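The Picnic Table Sort-Out
17 August 2019

Well, I finally did it. After months of promising everyone (mostly myself) that the kitchen cupboards at McKinnon would get a proper clean-out, I threw the gingham cloth over the table, put the kettle on and started hauling things down from the top shelf. I'd planned on a quick couple of hours and it ended up taking 3 evenings, with 231 bits and pieces written up in the exercise book by the time I stopped. Yes, I do keep an exercise book. No, I'm not sorry!

The rule was simple enough -- everything comes out, everything gets looked at, and only the things we've used since last October go back in. Anything still in its original box got a turn on the tablecloth so I could read the packaging properly, and I have to say the packaging turned out to be my favourite part. I had no idea I owned so many colours of cardboard.

One for the teal lovers! 9.5 x 8.5 x 26.5 cm according to the print on top, material PP+PS, and a number finishing in 8812 for anyone who likes to look these things up. The white stickers on the front are upside down when the box sits this way, barcode and all.

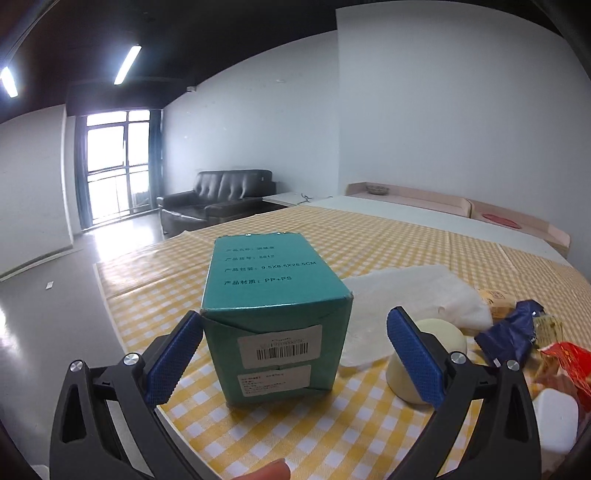

Marg wrote in to say that PP and PS are both ordinary plastics, polypropylene and polystyrene, and that she'd check whatever comes out of any box marked like that before letting it near the dishwasher, as polystyrene can go a funny shape in the heat. Her other tip was to cut the printed panel off before the box goes in the recycling and keep it in a drawer with the warranties.

I've pinched that second idea straight away. There's a Trakitz folder in the hall that used to hold old phone bills, and it's now full of little cardboard panels with the measurements on them. Terribly satisfying to flick through, and much easier than crawling about with a tape measure when you want to know if something will fit back on the shelf.

Speaking of shelves, the new ones are from Prisico and they're 275 mm deep, so a box 26.5 cm long can lie down front to back with 10 mm to spare. I did the sum twice because I didn't trust it. Standing up is another story -- the gap between shelves is far too mean for that, so the tall skinny boxes all have to go on their sides. I might move one shelf up a notch when I can find the Allen key.

The giveaway pile is going to the Eslow swap table, some 10 bags of it, mostly mugs and lids that belong to nothing. If you're local and you're missing a lid, come and have a rummage!

Next up is the linen cupboard. I've already found two more tablecloths in there, and one of them still has its price tag on.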